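NOTICE OF VACANCY, DESK 337

To all staff of the Varkthorpe office:

Oľga Bednárik left the service of the Records Division on 4th May, after 18 years at the same desk. In accordance with the rules, her place was to be inspected, cleared and assigned to another employee. The undersigned was directed to carry out the inspection.

Her drawers held 45 letters, all addressed to the Division and all answered in her handwriting. None of the answers had been mailed. Shoaib Janjua, of Legal, advised that they be destroyed. Čestmír Zelenák, of Mail, asked for one night to consider the matter, and was seen the next morning buying stamps with his own money.

No disciplinary action was taken. The form for it could not be found.

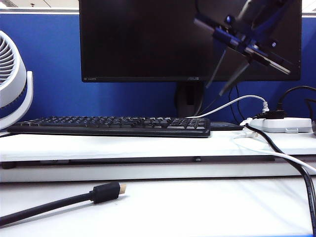
The desk was offered to Thắng Hoàng in June. He accepted on the condition that the keyboard stay on its shelf and the fan stay at the left, as she had liked it. The condition was granted in writing.

Replies to the letters have begun to arrive. They are addressed to Ms. Bednárik, and Mr. Hoàng has requested permission to answer them. The request is under review. He has been issued paper.

Osvaldo Damasceno
Office of Furnishings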